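Grasp planner drops thin loops

stalitz_dev
Planner keeps skipping the bead bracelet, two grippers, box on table. Segmenter merges the pink cloth with everything near it I think. Running Aliyu 2.7.

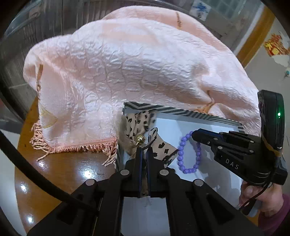 Tried raising the depth threshold, no change. Anyone?

ohemaa_a
Not the segmenter. Your grasp width prior is too wide, beads fall under it. Set min to 3 mm.

plarkstead
Disagree, shiny satin wrecks depth. Mask teh cloth first.

ohemaa_a
Masking wont fix a bad prior. Compare a frame with contact:
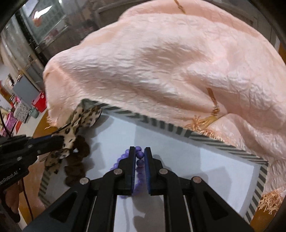
Beads between the blue pads

stalitz_dev
ok trying the prior first, then mask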